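Hollel Litter Station
Tray, scoop and lidded bin, supplied as a set

Product code: 659
Range: Hollel, pet care
Supplied by: Hernton

Overview

The Hollel Litter Station is a three-part set for daily cat litter maintenance. It consists of a shallow open tray, a slotted scoop and a small upright bin with a swing lid. The parts are sold together and are also stocked separately as spares. The set is intended for one adult cat or two kittens. Larger households should order a second tray.

The three items do not clip or lock together. They are meant to be placed side by side on a level surface, with the bin on whichever side suits the user's free hand.

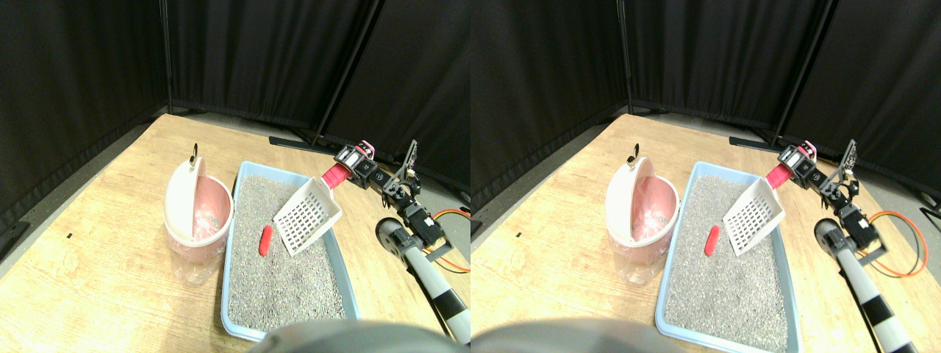
Litter station in use: bin with lid open, tray filled, scoop over the litter.

Tray

Shallow rectangular plastic tray, light blue. The sides are low enough for kittens and older cats to step over without climbing. The tray has no hood and no inner frame, so it can be emptied and rinsed in one piece.

Fill to an even depth and level the surface with the back of the scoop. Overfilling makes the litter spill at the edges when the cat digs. Top up after each removal of waste and replace the whole fill weekly – Monday is the day used in our own showroom, and any fixed day will do.

Scoop

White plastic blade with rectangular slots and raised sides. Clean granules fall through the slots and solid waste stays on the blade. The slot size is suited to ordinary granular litters. It is too coarse for crystal litters sold as "micro" and too fine for wood pellets.

Method of use: enter the litter at a shallow angle beside the waste, slide under it, lift, and shake gently from side to side until the loose granules have dropped. Keep the blade over the tray while shaking. Tip the waste into the bin with the lid already open.

The scoop may be left resting on the rear of the tray between uses. It should not be left buried in the litter.

Bin

Upright bin with a translucent pink body and a white swing lid. A small metal ring at the top of the lid allows it to be opened with one finger. The lid stays upright when tipped fully back, so both hands are free.
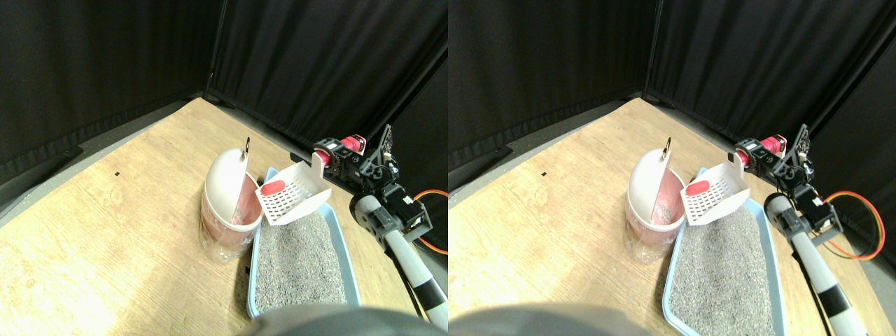

Liners are pink and are fitted by folding the open end over the top of the body, then pressing the white rim down over the fold. A liner fitted without the rim will slip when the first load goes in. Change the liner every 2 days in warm weather and every 3 days otherwise. Do not press waste down by hand.

The bin is not airtight. For a sealed container see the Lowther range.

Placing the set

A hard, wipeable floor is preferred. For demonstration or for cleaning out, the set can be stood on a table top, provided the table is large enough to leave clear space on all sides of the tray. Set the tray at a slight diagonal if the bin is to stand close beside it; the corner then sits nearer the opening and the scoop travels a shorter distance.

Keep other household items off the same surface.

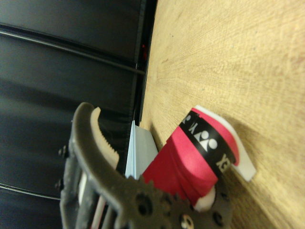

Wipe the surface after each use with a damp cloth and a mild detergent. Bare wood should be dried at once. Loose granules will scratch a varnished finish if dragged, so lift them with a soft brush first.

Cleaning

Tray: empty, rinse with warm water, wash with unscented detergent, dry fully before refilling.
Scoop: brush the slots clear, then wash as above. Not suitable for dishwashers.
Bin: remove liner, wipe inside and out. Dry the metal ring after washing.
Bleach and pine-based cleaners must not be used on any part. Strong scent will put many cats off the tray.

Spares and liners

Tray, scoop and bin lid are available singly. Liners are sold in rolls under the Plustular name, 8 rolls to a box. Other makes will fit if the open end is wide enough to fold over the body without stretching.

The lid is supplied complete with its ring – the ring is not sold on its own.

Orders and returns

Trade orders: Noreen Orakzai, Hernton sales desk.
Returns and missing parts: Nusrat Rajput, Hernton customer service.

Unused sets may be returned in the original carton. Trays and scoops that have been in contact with litter cannot be accepted. Orders placed in August may take longer owing to the warehouse stock check.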